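Wesetti Studios – Kitchen and Common Room Meeting, January

Posted in January by the minute-taker
6 min read
3 comments · 2 shares

Right, minutes. I drew the short straw again, so you get my version, and if you remember it differently you can say so at the next one and I'll put it in (grudgingly). We started at 5.30 pm at the big table, there were eight of us, and the ceramics people sent apologies and a plate of shortbread, which was accepted unanimously.

Minutes of the last meeting

Read out, more or less. One correction: I wrote that we'd agreed to replace the kettle, when what we'd agreed was to descale it and see. It has been descaled. It still sounds like a tram going around a corner but the water tastes better. I've fixed the old minutes. The bit about the spare key was left as it stands, and would whoever has the spare key please put it back on the hook.

Fridge

Long discussion, as ever. The bottom shelf is for the whole building and everything above it is for named containers. If it hasn't got a name on it by Friday-ish – fine, by whatever day you empty it – it goes. There was a bit of back and forth over whether an initial counts as a name. We have three different people on the top floor with the same initial, so no, it doesn't. Write the whole thing, masking tape and a marker are in the drawer under the toaster.

The jar of preserved lemons has been claimed, at last, and is going home to the colour lab with its owner. A round of applause for the jar.

The freezer needs defrosting. I'd like it noted that I raised this in winter. We agreed to do it the first properly cool evening we get, with everyone's frozen things going into the Oda eskies from the store cupboard. Please label those as well, I'm begging you.

Paper cups

This took up more of the evening than anyone planned! We bought in a stack of the red paper cups for the Lunar New Year afternoon tea, the ones with the little gold horse on them and 金马迎春 across the top (golden horse, welcoming in the spring, as it was explained to those of us who had to ask). Everyone loves them. They're so cheerful. They are also turning up all over the building because people have started using them for everyday coffee when the mugs are in the sink.

Two views in the room. One was that a paper cup is there to be used, so use it and stop fussing. The other, which I'll admit was mine, was that we have a whole cupboard of perfectly nice mugs and we should keep the cups for the party. We settled on this: the remaining sleeves go up on the high shelf until the day, mugs are for everyday, and any red cup already open and floating about can be used up. After that it's mugs or your own hands.

Somebody asked whether the cups could go in with the paper recycling. The sticker inside our recycling lid says no lined cups, and we all trooped over to read it, so for now they go in the general bin. If anyone finds a drop-off for them nearer than Sulness I'll gladly add it to the noticeboard.
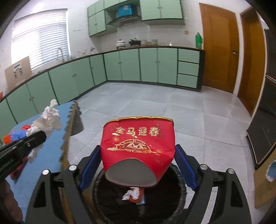
Photo: Wesetti Studios kitchen

Bins

So while we were on the subject of cups we did bins. The round one with the black liner stays on the floor at the end of the blue table. It has wandered a fair bit this summer – under the sink, next to the door, once in the hallway, holding the door open – and every time it moves, the used tissues and crumpled cups end up on the table instead. It lives by the table. That's its home now.

Squash your cups before they go in, please. A cup with its shape still in it takes up the room of a small cat, and the liners aren't cheap. Tissues go in as well, straight in, not parked on the tabletop "for a minute". I have a cold myself at the moment so I'm saying this with love.

Liners: we had been buying the thin white ones and they split. The black ones are much better and we're sticking with them. Spare rolls are kept on the ledge behind the cleaning cupboard door. When you change the liner, fold it well down over the rim so it doesn't slide in on itself the first time something heavy lands in it. Whoever finds the bin full empties it. There was a proposal for a roster and a groan went around the table, so there is no roster. We'll see how we go and I reserve the right to bring the roster back.

The table

Speaking of the blue table. The brown edge along the side has been annoying some of us for ages, and there was a motion to sand and seal it, a counter-motion to tape it, and a third suggestion to leave the poor thing alone, it's older than the lease. No decision. The print studio has offered to have a proper look and come back with a price for materials. Meanwhile nothing hot straight on the top, use the cork mats, and if you spread work out on it at lunch please leave an end free for people who want to eat a sandwich.

I also asked that the table be wiped down after use and not before use by the next person. Agreed, with a certain amount of looking at shoes.

Afternoon tea

Going ahead, in the common room, from 3 pm until it peters out. Here's what we've got so far:

Dumplings from the freezer at Alis, two big bags, to be steamed here
Mandarins, a box
Something savoury for those who can't have wheat (still looking, ideas very welcome)
Tea in the big pots, cordial for the kids
Red cups!

We need another steamer. If you have one at home and don't mind it coming back smelling faintly of prawn, let me know. Decorations are going up the evening before and will be mostly paper lanterns, hung from the existing hooks. No new holes in the ceiling, the landlord was quite firm about that last year and I don't fancy writing that email twice.

Packing up was the sticking point, because last time it fell to the same people who'd cooked. This time anyone who eats, tidies. We'll put an extra bin out at the far end of the room so there's one at each end, and the kitchen bin gets emptied before we start. Plates to be scraped and stacked on the left of the sink. Leftovers go home with whoever is quickest, and you can't put them in the building fridge unless they've got a full name on them (see above, I will be watching).

Other business

The tea towels are being washed on a proper cycle again, thanks to whoever took that on without being asked. There are two that have gone past saving and they've been moved to the rag bag.

The window over the sink sticks. Push at the bottom, not the middle. It's on the list for the landlord, along with the dripping tap and the light that hums.

A request came in for better coffee. We looked at what's in the kitty, and the answer is the same coffee.

Lost property: a single gardening glove, an umbrella with a duck handle, reading glasses in a green case. All on the shelf by the door until the end of the month, then off to the op shop.

We went for nearly two hours, mostly on cups, and wrapped up when the shortbread ran out. Next meeting is after the afternoon tea, same table, I'll put a note on the fridge. Bring the spare key.

Comments (3)
Share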